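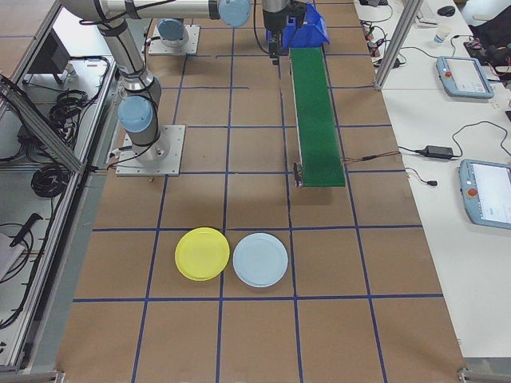
Plates for a village hall, plastic or china?

kettleside
Our hall kitchen has to replace its plates before December. We do a lunch for 30 most weeks and two big suppers a year. The china is chipped and weighs a ton. Has anyone gone over to reusable plastic and stuck with it? I've been looking at the Rallmont range and at Dristau, which is dearer.

marrowfat
We went plastic three years ago. Light to carry, stacks well, no breakages. The downside is knife marks. Ours look tired already and curry stains don't come out.

Pell_Lane
Stay with china. Hot food goes cold quicker on plastic and people notice. You can buy seconds by the box and just top up when some get broken.

kettleside
We'd need 300 for the suppers though, and the shelf won't take that weight in china. It has already been fixed back to the wall once. 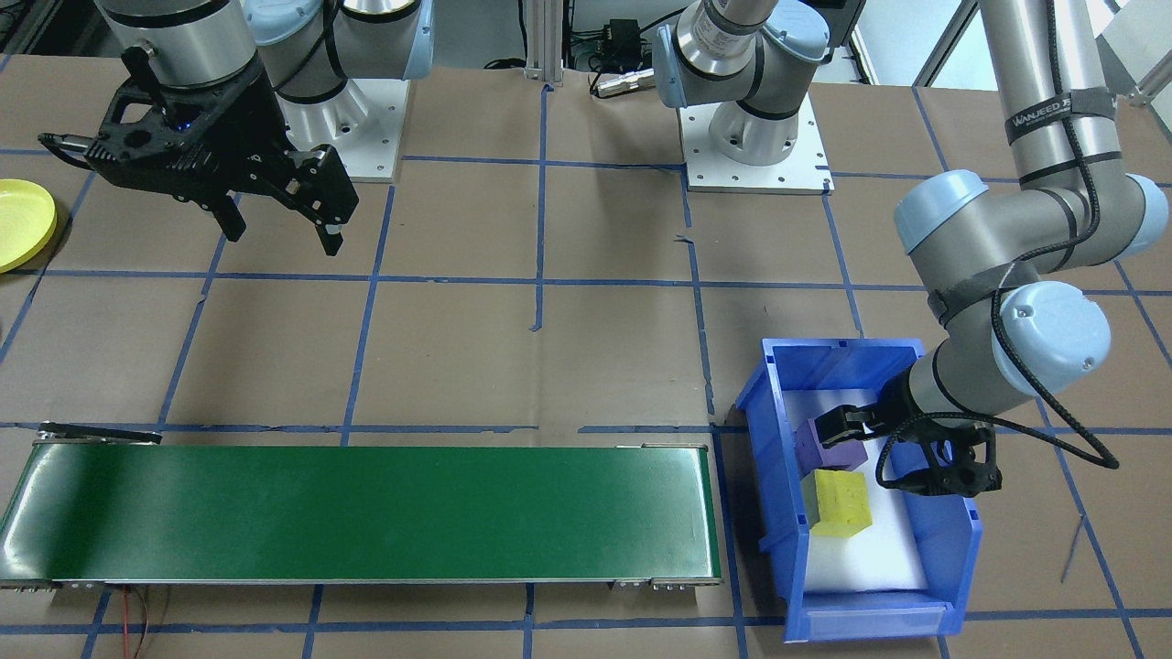 oddsocks replied that the suppers and the weekly lunch are two separate jobs. Hire china for the big nights, buy 30 decent plates for the rest, and the shelf stops being a problem.

Pell_Lane
Hire isn't cheap. Afolabi wanted a deposit from us plus a washing charge, and we still had to scrape everything.

marrowfat
Disagree, we've used Afolabi twice and they took the plates back dirty. Ask for the full price list before you book.

kettleside
Didn't know you could send them back dirty. How does everyone store theirs? We've got mice in the winter.
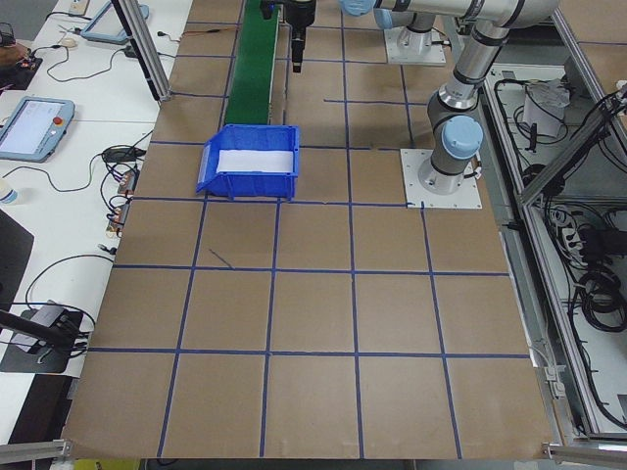
Storing plates over winter

oddsocks
Lidded crates, off the floor. We use Zemex ones, 17 plates to a crate. Any more and I can't lift it down.

marrowfat
Same here, but wash the lot before you use them again, lids or no lids.

kettleside
Thanks all. I'll get a hire quote for the suppers and price up 30 of the Rallmont.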